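Firnora Glass Kettle and Leaf Basket: A Review After Three Months

Posted 2019-11-30

I bought the Firnora kettle in August to replace a steel one that had started leaving rust flecks in the water. It came with the leaf basket, which sits inside the kettle so you can brew in the same pot you boil in. I drink green tea most of the day and black tea in the morning, so both parts have been used hard. This review covers the kettle, the basket, and the keep-warm base, with some notes on how it compares to the Hyun kettle my sister owns.

Price first. I paid 50 dollars with the basket included. The basket sold alone is 12. There is also a version without the keep-warm base that costs less, but I haven't used it and can't tell you if the heating plate is the same.

The body is glass with a plastic handle and a steel bottom. The handle stays cool. The lid pushes down into the neck and has a rubber ring, and it takes two hands to get off when the kettle is full. After a few weeks the ring loosened up a little and now it comes off with one hand if you hold the kettle by the base with your hip against the counter. The spout is short and pours in a narrow stream. It dribbles when you fill it past the line, and it also dribbles if you pour very slowly. At a normal speed it is clean.

Boiling a full kettle takes some 8 minutes from cold tap water. That is slow. The Hyun does the same amount faster, though it is louder and has no temperature settings. If you only ever want boiling water, buy the Hyun or something like it.

The temperature settings are the main reason to choose this one. There are five buttons, and the lowest two are for green and white tea. I checked them with a kitchen probe thermometer over a week. The green tea setting was a couple of degrees high every time. The oolong setting was right on. The black tea setting is just a boil, and the kettle clicks off a few seconds after the bubbles get going. A couple of degrees high doesn't ruin green tea, but with the cheaper bagged kind I noticed it got bitter sooner, and I started taking the basket out earlier.

The basket is a steel mesh cylinder with a bayonet twist at the top. It holds plenty of leaf for a full kettle. The mesh is fine enough that I only get dust at the bottom with rooibos. What I don't like is that it hangs high. If you fill the kettle less than halfway, the water only touches the lower part of the basket, and the tea comes out weak. For one or two people that means making more tea than you want or brewing in the cup.

I ended up brewing in the cup a lot. With pale teas it helps to use glass or a plain white mug so you can judge the color, and I pull the leaves when the tea is still a light yellow.

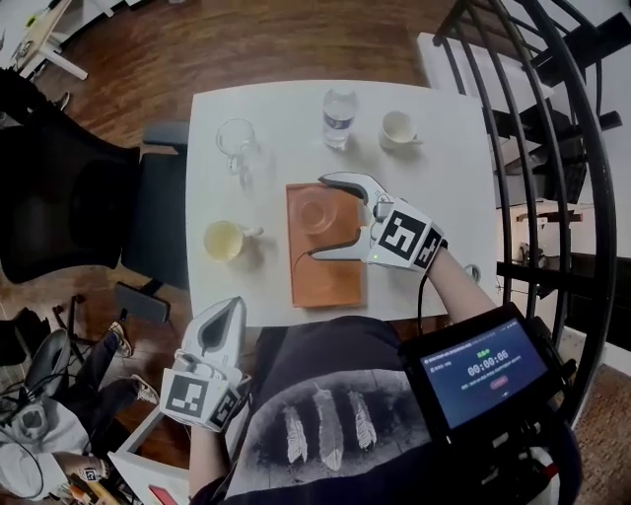

Khrystyna Hrynyshyn wrote in to disagree with me about the half-full problem. She has had the same kettle since last year and says the basket works fine at half if you use a bigger spoon of leaf and leave it two minutes longer, and that she would take a high basket over a low one any day, as the low ones scrape the heating plate. She also said to stop using rooibos in it.

I tried it her way with a black tea from Bellusau and it did come out stronger. It also used close to double the leaf. I would still like a longer basket, and I'm leaving my rating for it where it was.

Keep-warm base

The base holds whatever temperature you picked for up to an hour, then beeps twice and shuts off. You can't turn off the beep. I looked through the manual and then called the number on the back, and a polite man told me there was no way to do it. If you have a baby asleep in the next room you will want to know this before you buy.

Holding plain water warm works well. Holding brewed tea warm does not, at least for green. After half an hour it tastes flat and goes darker. Black tea survives a bit better. I now brew, pull the basket, pour everything into a thermos, and leave the base for water only.

The base is wide and needs a good stretch of counter. The cord is 38 inches long, which was too short for my kitchen. The outlet is behind the bread box, and I had to move the bread box. There is a groove underneath to wind up extra cord, which I guess somebody needs.

Cleaning

My water is hard. A white film showed on the steel bottom after nine days, and a week later there was a ring on the glass. I filled it halfway with equal parts white vinegar and water, brought it to a boil, let it sit for an hour, and rinsed it three times. That took everything off. I have done it about once a month since then. The neck is wide enough for my hand up to the wrist, so I can wipe the inside with a soft sponge. My husband can't get his hand in and uses a bottle brush.

Do not put the lid in the dishwasher. The manual says it's fine on the top rack. Mine went through four times and the clear window in the middle now has fine lines in it. It still seals. The basket has been through many times with no change, apart from some brown staining that comes off with baking soda.

The cups

The kettle was sold with a voucher for a pair of Memance double-wall cups, and I sent away for them. They took almost a month to arrive. They are light and they keep tea hot longer than my mugs do, but I don't reach for them much. The opening is narrow and I can't get a spoon around in there to stir honey. They also have no handle. My everyday cups are a mix of things I have picked up over the years, and a mug with a handle suits me better.

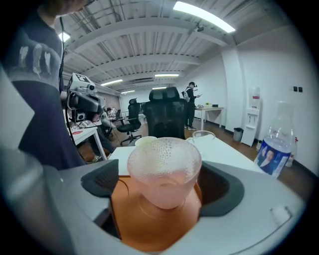 If the voucher is still being offered when you buy, I would use it, but it shouldn't be the reason you pick this kettle. The postage was six dollars, and the form asks for the serial number from the bottom of the base, so copy it down before you plug everything in and push it against the wall.

Things that bothered me

The water level marks are printed in pale gray and are hard to read from the left side. The marks only start at two cups, so there is no way to measure for a single mug.

The buttons light up blue and stay lit the whole time the base is plugged in. In a dark kitchen it is brighter than the clock on the stove.

The warranty is one year and you need the box to send it back. I had already cut mine up.

Things I liked

It remembers the last temperature you used. It shuts off right away if you lift it, and if you set it back within two minutes it picks up where it left off. The handle has enough room for all four fingers. It has never smelled of plastic, even on the first boil, and the steel kettle before it smelled like a new car for weeks.

Would I buy it again? Yes, at this price, mostly for the oolong setting and the easy cleaning. I would skip the basket if they sold the set without it, and spend the 12 dollars on tea. For a big household that drinks black tea by the pot, the basket makes more sense — fill it to the top and it does a good job.

Kettle: four out of five. Basket: three. Keep-warm base: three, and it would be four without the beep.

I'll add a note here if the lid window gets any worse.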